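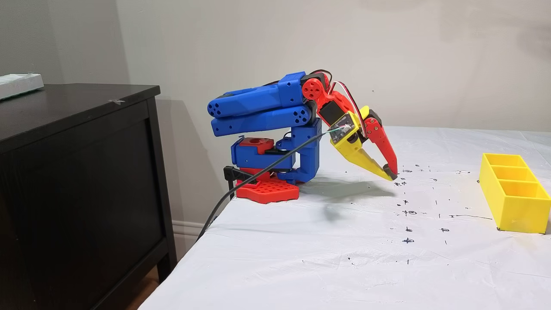
*Printed arm in blue, red and yellow, folded over its base.*

# Zulton: The Complete Series (Engelbrecht, Blu-ray, 6 discs)

Engelbrecht has put all 52 episodes of the animated series on six discs, in a run of 1,000 numbered copies. Mine is number 311. The earlier DVD release from Linside was interlaced, cropped on the left side and missing the original end credits. I compared the two on the same player and display.

## Picture

The transfer comes from the 35 mm negatives where they exist, which covers seasons one and two. Line work is stable and there is no visible edge enhancement. Grain is present and even. Season three was finished on tape, so those episodes are upscaled from standard definition. The booklet says so on page four - the back of the box does not.

Color differs from the DVD. Skies in the Ernuvmont episodes used to lean green and are now close to neutral. Skin tones are a little darker. Hemant Tyagi, credited with the grading, writes in the booklet that he matched to the surviving cels. Banding shows up in two fades in "The Long Ferry" and nowhere else that I noticed.

## Sound

Original mono and a new stereo mix, both lossless. The mono is the better track. The stereo mix pushes the effects wide and leaves Parvaneh Safavi's narration quieter than it should be; I had to raise the volume by four steps to follow her in the pilot. Subtitles are in English only and are accurate, with correct timing. Songs are subtitled too.

## Extras

- Commentary on eight episodes by Farhad Ranjbar (director) and Abbas Heydari (head writer). Heydari does most of the talking. The track on episode 19 covers the recast of the captain in useful detail.
- Unaired pilot, 11 minutes, no restoration.
- Storyboard gallery, 112 stills. It has to be stepped through by remote and there is no index.
- Booklet, 40 pages, with an episode guide by Esmaeil Talebi.

## Menus and packaging

Menus load quickly. There is no resume function on discs 2 and 5, though the others have it. The discs sit in overlapping trays, so getting at disc 3 means taking out disc 4 first. The slipcase is tight and the spine on mine arrived with a crushed corner.

## Rating

Picture 8, sound 7, extras 7, packaging 4. Owners of the Linside set should upgrade for the first two seasons. For season three alone the gain is small - mainly the restored credits and the full image width.

Posted 2020-03-18. Player firmware was current at the time of testing.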